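川のサケの話、話す用メモ(2024-06-21)

えーと、まずは自己紹介を短めに。ビヴデイル(Bivdale)川の遡上調査を手伝っています、で止める。前回ここで長くしゃべりすぎたので!

最初の話題は今年の3月の放流量。ヴォークリー(Vorkley)ダムからの水が72時間しぼられて、下流の浅瀬がかなり干上がった件。産卵床が3か所、水の上に出てしまったんですよね。ここはゆっくり話す。
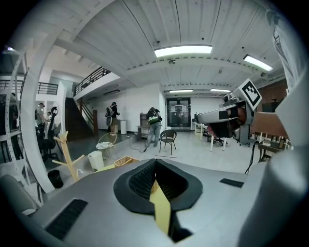

水を止めると、なぜ卵が困るのか?
砂利のすき間を流れる水から酸素をもらっているので、流れが切れると息ができなくなるんです。

そのあと稚魚の話へ。うちの区間の水温計では、去年より2度高い日が続きました。冷たい水が好きな魚なので、私はこの数字がいちばん気になっています(グラフは配布資料の裏面、と言うのを忘れない)。
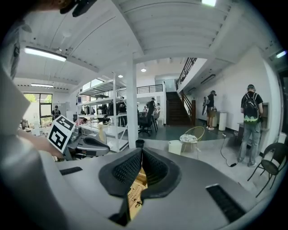
グレーのグリッパー、手持ちで2台

次、農業用水との取り合い。ここは言い方に注意。農家さんも水がないと本当に困るわけで、悪者にする話にはしたくない。ベッテンコート(Bettencourt)水路の取水口に網を付けてもらえた話は、ぜひ明るく! 交渉してくれたのはShuk-fan Tuさんで、窓口に通うこと、ほぼ30回。拍手をもらえそうなら一呼吸おく。

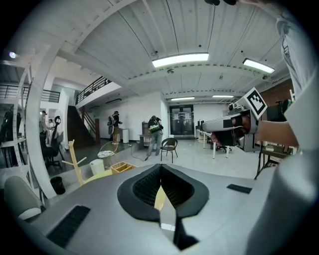
で、その網なんですが、落ち葉ですぐ詰まるんです。秋は掃除当番が足りません。長靴は貸せます、軍手は持参で、と必ず言う。あと駐車場は橋の手前のほう。奥は地主さんの土地なので入らないでください。 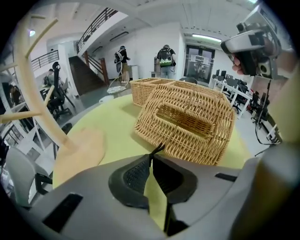 黄緑の丸い天板とグリッパー

最後に、州への意見書のお願い。ジョルトロウ(Joltlow)支流の最低流量を決めてほしい、という一点だけ。長文じゃなくて大丈夫、自分の見た川のことを2行でも書いてもらえたらうれしいです。用紙は出口の横。質問が出なかったら、釣り解禁の時期の話をこちらから振る。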